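## 4. Planning the instrument budget

This section is for the person who prepares the purchase request for a Zemen surgical platform and its instruments. It assumes that the site survey in Section 3 is finished and signed. Prices are not listed in this guide. Request a current price sheet from your Starnerlow account office before you begin step 1.

### 4.1 Before you begin

Have the following on hand:

- The signed site survey
- The case list for the past year, sorted by procedure
- The reprocessing department's daily capacity sheet
- A blank copy of Worksheet B (instrument count) and Worksheet C (yearly cost)

The platform and the instruments are bought on separate orders. The platform is a capital item. Instruments are charged to the operating budget in most hospitals, and the two requests often go to different offices. Confirm with your finance department which account will carry the first instrument set. Some sites place it with the capital request and move to the operating account for all later orders.

### 4.2 Estimating instrument use

1. Enter the yearly case total in line 1 of Worksheet B. The worked figures in this section use a site with 514 cases.

2. Sort the cases by the instruments they require. Do not sort by department. Two departments may draw on the same needle driver, and counting them apart will leave you with more stock than you can reprocess.

3. For each instrument type, enter the number of cases in which it will be opened. Count an instrument as used if it is opened, even when the surgeon does not install it.

4. Enter the permitted number of uses from the instrument's own label. This number differs by type. Do not carry it over from one line to the next.

5. Divide the entry from step 3 by the entry from step 4 and round up to the next whole instrument. Write the result in the "Yearly need" column.

6. Add the reserve described in 4.4.

> **Note:** Use counts are stored on the instrument and read by the platform each time it is installed. An instrument that has reached its limit will not be accepted, whatever its condition. Plan for replacement by count.

### 4.3 Choosing the suturing set

Suturing instruments deserve their own line in the request. They are opened in a large share of cases, and their jaws and wrist joints must be inspected closely after each use. Ask the surgeons who will use the platform to state which needle sizes they expect to handle, and whether they prefer a driver on one arm with a grasping instrument on the other or a driver on both. The answer changes the order quantity for each type.

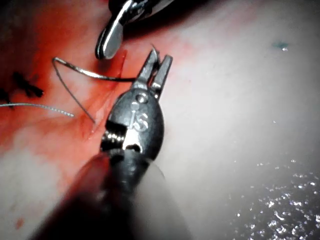 *Figure 4-1. Suturing in progress. The curved needle lies near the open jaws of the lower instrument, with the tip of a second instrument above it.*

Needle and suture are not part of the instrument price. Enter them on Worksheet C, line 9, under "Consumables supplied by others." Check with the surgical supply office that the needles now in stock are on the compatibility list for the driver you select. If they are not, the cost of a new suture contract belongs in this request.

7. Record the surgeons' choice on Worksheet B, part 2, and have the lead surgeon initial it.

8. Order at least 2 drivers of each selected type for each room that will run the platform. One remains sterile and in reserve during the case.

9. Compare the instruments with the trays you own. Jointed instruments need holders that keep the wrist from touching the tray wall. If new trays are required, enter them on Worksheet C, line 11.

> **Caution:** Do not buy used instruments or instruments with reset counters. The Zemen service agreement does not cover damage caused by them.

### 4.4 Reserve stock

A reserve protects the schedule when an instrument fails inspection. Set it after you have spoken with the reprocessing department. A site that can return an instrument to sterile storage on the same day needs a smaller reserve than one that sends its work to an outside plant.

Lenuța Grecu, who manages reprocessing at the Jivholm site, keeps a written record of each instrument removed from service early, with the reason. Sites without such a record should begin one at least a full quarter before the second order. The form is in Appendix D.

> **Note:** Cleaning a jointed instrument takes longer than cleaning a rigid one. The internal channels must be flushed and the wrist moved through its range. Allow up to 59 minutes of staff time for each instrument when you fill in the labor line, and adjust the entry once your own times are known.

### 4.5 Recurring costs

10. Enter the yearly service fee on Worksheet C, line 3. The first year is included in the platform price; enter zero for that year only.

11. Enter drapes and cannula seals on lines 5 and 6. Multiply by the case total from step 1. A case converted to open surgery still consumes a full set.

12. Enter training. New users complete their simulator hours before their first case, and instruments used for practice must be bought as training stock. They are marked by the factory and may not be returned to patient use.

13. Enter freight. Orders below 1,000 units of any drape or seal are shipped from the Rizvi warehouse at the standard rate. Larger orders are quoted separately.

> **Caution:** Do not combine training stock and clinical stock on one order line. The receiving department cannot separate them after the line is closed.

### 4.6 Review and submission

Send Worksheets B and C together. Requests received with only one worksheet are returned without review. If your fiscal year starts in July, submit by the end of February so that delivery and acceptance testing fall within the same budget period.

Questions about the worksheets go to Relu Iordache in the Starnerlow planning office. Questions about clinical use go to your assigned training specialist. Keep a copy of both worksheets with the site survey; you will need the instrument counts again in Section 7, when storage shelves are assigned.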